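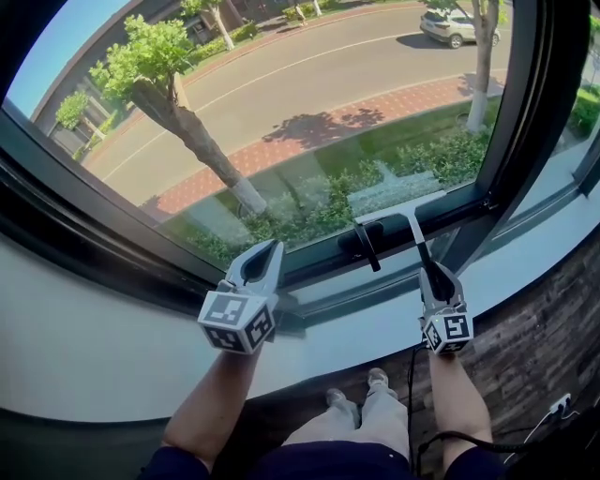

窓ガラスの下部に当てられたスキージー。白い横長のヘッドの縁に暗色のゴムが付く。

スキージー(英: squeegee)は、平滑な面に付着した水や洗浄液を、直線状の弾性体の縁で掻き取る手工具である。日本語では水切りワイパー、窓用ワイパー、ガラスワイパーとも呼ばれる。本項では主として窓ガラスの清掃に用いるものを扱う。印刷用のスキージー、床用の水切り、フィルム施工用のへらについては、関連する範囲で触れるにとどめる。

概要

窓ガラスの汚れは、土埃、雨滴の乾燥跡、油脂、花粉、手の接触による皮脂などからなる。布で拭く場合、汚れは布に移るが、一部はガラス面上に薄く広げられ、乾燥後に拭き筋として残る。スキージーを用いる場合は、先に洗浄液で汚れを浮かせ、液ごと面外へ移動させる。ガラス面に残る液膜が薄く均一であれば、短時間で蒸発し、筋は目立たない。

作業は通常、塗布、擦り洗い、掻き取り、縁の拭き上げの四工程に分けられる。このうちスキージーが受け持つのは掻き取りである。塗布と擦り洗いには、シャンパーと呼ばれる起毛布の付いた横棒、スポンジ、霧吹きなどを使う。家庭用の製品には、片面をスポンジ、反対面をゴムとして二つの機能をまとめたものもある。

名称

英語のsqueegeeは、もとは甲板や床の水を押し流す長柄の道具を指した。語源には諸説があり、押し付ける、絞るという意味の動詞との関係がしばしば挙げられる。日本語表記は「スキージー」のほか「スクイジー」「スキージ」が併用される。ビルメンテナンスの分野では「スクイジー」、印刷の分野では「スキージ」とする例が多い。「ワイパー」は自動車の払拭装置を指す語でもあるため、清掃用品としては「窓用」「水切り」などの語を冠して区別する。

構造

基本的な構成要素は、柄(ハンドル)、ヘッド(チャンネル)、ゴム(ブレード)である。一体成形の家庭用製品では柄とヘッドの境界がないが、業務用では三者を分解できるものが一般的である。

柄
手で握る部分で、金属製または樹脂製とする。ヘッドに対してほぼ直角に付くものが標準であり、T字形と呼ばれる。柄の後端に延長棒を差し込むための穴やテーパーを設けた製品がある。首の部分が回転または傾斜する形式は、家具の奥や窓台越しなど、作業者が正面に立ちにくい場所で用いられる。

ヘッド
ゴムを直線状に保持する横長の部材である。業務用では真鍮、ステンレス鋼、アルミニウムの押出材または曲げ材が使われ、断面は溝形をなす。家庭用では樹脂製が多い。幅は小型の格子窓用から大型の一枚ガラス用まであり、ガラスの幅に対して二回から四回の往復で済む寸法を選ぶことが多い。ヘッドに反りがあると、中央または両端の押し付け力が不足し、液の筋が残る。

ゴム
天然ゴム、合成ゴム、シリコーンゴムなどの帯で、ガラスに接する縁は鋭い角をもつ。角が摩耗して丸くなると液膜を切る能力が落ちる。上下対称の断面をもつゴムは、片側が摩耗した時点で裏返して再使用できる。硬度は季節や気温に応じて使い分けられ、低温時には柔らかめ、高温時には硬めのものが選ばれる。ヘッドの両端からゴムをわずかに突き出させておくと、窓枠際の液を取りやすく、金属製のヘッドがガラスや枠に触れることも防げる。

掻き取りの原理

ゴムの縁をガラスに押し当てると、縁は進行方向と反対側にたわみ、角がガラスに線状に接触する。この状態で移動させると、液の大部分は縁の前方に溜まり、重力と移動によって下方または側方へ送られる。縁の後方には極めて薄い液膜が残る。膜の厚さは、押し付け力、移動速度、液の粘度、ゴムの硬さと角の状態に依存する。

押し付け力を大きくすれば膜が薄くなるとは限らない。過大な力を加えるとゴムが大きく倒れ、角ではなく側面がガラスに接するようになり、かえって液が残る。また摩擦が増してゴムが断続的に跳ね、横縞状の跡を生じる。この現象はびびりと呼ばれる。びびりは、ガラスが乾きかけている場合、洗剤の濃度が低すぎる場合、ゴムが劣化している場合にも起こる。

柄の角度もゴムの接触状態に影響する。柄を寝かせるとゴムは倒れやすく、起こすと角が立つ。適切な角度はゴムの断面形状によって異なるため、試し引きをして定める。

技法

縦引き
上端から下端へ一直線に引き下ろす方法である。幅の狭い窓や初心者の作業に適する。二列目以降は、前の列とゴムの幅の一部を重ねる。液は下枠に集まるため、窓台にあらかじめ布を敷く。

横引き
上端を左右いずれかの方向に引き、段をずらして下へ進む。ヘッドをわずかに傾け、下側の端を遅らせることで、液を未処理の面へ落とす。延長棒を用いる作業では縦引きと組み合わせることが多い。

連続引き
ヘッドをガラスから離さず、両端で向きを変えながら蛇行状に下ろす方法である。業務用の作業で広く使われる。手首の回転と腕の移動を同期させる必要があり、折り返し点でゴムの一端が浮くと弧状の跡が残る。

縁切り
掻き取りの前に、枠に接するガラスの上辺または側辺を細く乾かしておく操作をいう。枠とゴムの間から液が引き出されることを抑える。乾いた布で細い帯状に拭くか、ヘッドを立てて角の部分だけで引く。

いずれの方法でも、一列を引き終えるごとにゴムの縁を布で拭う。縁に残った液や砂粒は、次の列の起点に筋や傷をつける原因となる。

室内側の作業

室内側では、流下した液の処理が外側より問題になる。出窓状の深い窓台や幅の広い膳板がある場合、作業者の足元は窓面から離れ、腕を前方へ伸ばした姿勢となる。下部のガラスは、立ったまま前屈するより、腰掛けて窓に正対するほうが柄の角度を一定に保ちやすい。上部は立位または踏み台上での作業に切り替える。

下枠の近くには、錠、把手、気密用のゴムパッキンなどの部品が位置することがある。把手の周囲ではヘッドを通過させられないため、左右に分けて引くか、幅の狭いヘッドに替える。パッキンとガラスの境には液が溜まりやすく、掻き取り後に遅れて垂れることがある。この部分は吸水性のよい布を指先に巻いて押さえる。

壁際の床に電源タップや電気コードがある場合は、塗布の前に移動させるか、移動できないときは通電を止めたうえで水の掛からないよう覆う。木質の床では、液滴を放置すると塗膜の白化や目地の膨れを招くことがある。

ガラス面の点検は、見る角度を変えて行う。屋外が明るいと、植栽や舗装などの背景に紛れて薄い筋を見落としやすい。斜め方向から室内の映り込みを見ると、液の残りを判別できる場合がある。日射を直接受けるガラスでは液が早く乾くため、塗布する面積を小さく区切る。

洗浄液

水に少量の中性洗剤を加えたものが標準的である。洗剤には、油性の汚れを浮かせる働きと、ゴムとガラスの間の滑りをよくする働きがある。濃度が高すぎると泡が縁の後方に残り、乾燥後に白い跡となる。硬度の高い水では、蒸発後に炭酸カルシウムなどが析出するため、純水または軟水を使うことがある。

熱線反射膜や飛散防止フィルムを施したガラスでは、研磨剤を含む洗浄剤を避ける。フィルム貼りの面にスキージーを用いる場合は、縁に欠けのないゴムを使い、フィルムの端部に向けて強く押し込まない。アルカリ性の洗浄剤は、アルミニウム製の枠に変色を生じさせることがある。

保守と保管

使用後はゴムとヘッドを水で洗い、乾いた布で拭く。ゴムを下にして立て掛けると縁に曲がり癖がつくため、柄の穴で吊るすか、ヘッドを上にして置く。直射日光と高温はゴムの硬化を早める。日本では7月など夏季の車内や屋外物置での保管により、ひび割れが進む例がある。

交換の目安は使用時間より縁の状態による。次のような状態が見られた場合は、反転または交換を行う。
同じ位置に毎回細い筋が残る。
指で触れると角に丸みや欠けがある。
ゴムの色が白っぽく変わり、曲げると細かな亀裂が見える。
ヘッドの溝の中でゴムがずれる。

ゴムを長さに合わせて切るときは、よく切れる刃で一度に切り、切り口を直角にする。切り口が斜めになると、枠際に三角形の拭き残しが生じる。

教育と分類の試み

清掃技術の講師ミレイユ・ショヴァン(Mireille Chauvin)は、講習用教本『フェラン手引』(Ferrand)において、拭き残しを形状から四種に分けた。すなわち、ゴムの欠けによる直線状の筋、折り返しによる弧状の跡、びびりによる横縞、枠からの戻り水による滴跡である。同書は原因を道具、液、動作、建具のいずれかに帰属させる表を付しており、講習では受講者が自分の引いた面をこの表と照合する。

同書に収められた練習記録では、一枚のガラスを縦引きした70面のうち、枠際の滴跡が他の三種より多かったとされる。ただし使用した窓の形式が一つに限られるため、著者は引き違い窓や開き窓に結果をそのまま当てはめないよう注記している。

類似の器具

床用水切り
幅の広い発泡ゴムまたは二枚のゴムを備え、長柄を付けて使う。凹凸のある床面に追従させるため、窓用より柔らかい。

浴室用水切り
壁面や鏡の水滴を除くもので、柄が短い。水垢の付着を抑える目的で入浴後に用いる。

スクリーン印刷用スキージ
枠に張った版の上でインクを押し出す。掻き取りより、版の開口部へインクを通すことを主な機能とする。

フィルム施工用へら
ガラスとフィルムの間の水や空気を押し出す。樹脂製の硬い板状のものが多く、窓清掃には適さない。

吸引式の窓用清掃機
ゴムの後方に吸引口を設け、掻き取った液をタンクに回収する。液の垂れは減るが、ヘッドの厚みのため枠際に拭き残しが出やすい。

関連項目

窓
窓台
サッシ
ガラスクリーナー
ワイパー

最終更新 2025年12月29日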